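Mullholm votes to keep its noon whistle, but quieter

2022-12-13
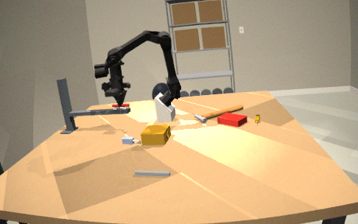 MULLHOLM — After four months of argument, two public hearings and one petition that had to be thrown out because several of the signers lived in another county, the town council voted 4 to 3 to keep the noon whistle. It will be turned down. By how much is a matter for January.

The whistle, which is properly speaking a siren, sits on the roof of the old Piras cannery on Depot Street. It has gone off at noon six days a week for as long as anyone at the meeting could remember, and the meeting skewed toward people who could remember a good deal. The cannery closed long ago. The lunch break it announced closed with it. The siren stayed on, announcing lunch to a dentist's office, a store that sells hot tubs, and the pigeons.

Trouble started in August, when the timer was replaced. The old one had worn down to the point where the siren gave a sort of tired moan lasting a few seconds. The new one, installed under a maintenance contract with Gamero Electric, restored the siren to what the contractor's paperwork calls its original performance. Residents of the Grarnix Court apartments, which were built next door during the moaning years, found out about original performance all at once.

"I was holding soup," said Ginevra Orlandini, who lives on the third floor and led the effort to have the siren shut off. "I would like that in the record. It was a full bowl."

It is in the record. So are her sound readings, taken on the balcony with a meter she bought for the purpose, and a letter from her downstairs neighbor about a parrot that has learned to do the siren and does not limit itself to noon.

The petition to silence the whistle arrived with 125 names. The petition to save it arrived two weeks later with 966, which drew applause until the town clerk, Serena Greco, pointed out that a number of the pages had been left on the counter of a gas station off the highway. Signers included people from four states and one who gave his address as "truck." Greco ruled the petition invalid. Supporters asked whether it could be counted as a mood. Greco said it could be attached to the minutes, and it was.

Gunther Gerlach, 80, spoke for the whistle at both hearings and went past his allotted three minutes each time. He worked at the cannery as a young man and said he still eats lunch when the siren tells him to. Asked by a council member what he does on Sundays, when it doesn't sound, Gerlach said he eats late.

"You people move in next to a siren," he told the residents of Grarnix Court, "and then you have opinions about a siren."

Orlandini replied that the rental listing had described the neighborhood as "historic," and that she had taken this to mean brick.

The compromise came from council member Assunta Bellini, who proposed keeping the siren at its present hour and shortening it from a full minute to 20 seconds, at a reduced volume to be set later. Her motion also moves the weekly test of the siren to Thursday. It came as news to several members that there was a weekly test. It is held at 11:45 a.m., and consists of sounding the siren to make sure it will sound at noon.

Council member Corrado Cocco voted no. He said he had no strong feelings about the whistle but objected to the phrase "reduced volume," which he called an invitation to come back in the spring and do this all over again. He asked that the motion name a figure. Bellini said the council had no expertise in figures. Cocco said that had never stopped it on the budget.

A second proposal, to replace the siren with a recording of church bells, died without a vote when it emerged that both churches in town already have bells and that neither is on good terms with the other's schedule. The Lutherans ring at noon. The Methodists ring at what they say is noon.

Paying for the change may take some thought. Gamero's estimate for adjusting the volume came in higher than its bill for the new timer, a point that several members asked the town manager to repeat. The siren has two settings, on and off, and anything in between calls for a baffle, which has to be ordered. A cheaper suggestion from the floor, that somebody climb up and put a blanket over it, was referred to the insurance carrier.

Both sides left the room claiming to have lost. Gerlach said 20 seconds was barely enough time to put down a newspaper. Orlandini said she would accept the result and would be keeping the meter.

The new schedule takes effect once the baffle arrives. Until then the whistle will go on as before, at full strength, Monday through Saturday. The council will take up the question of volume at its January meeting, along with leaf pickup and a complaint about the hot tub store's inflatable dolphin, which was tabled at this session for lack of time. Residents who want to speak on any of these should sign up with the clerk by noon.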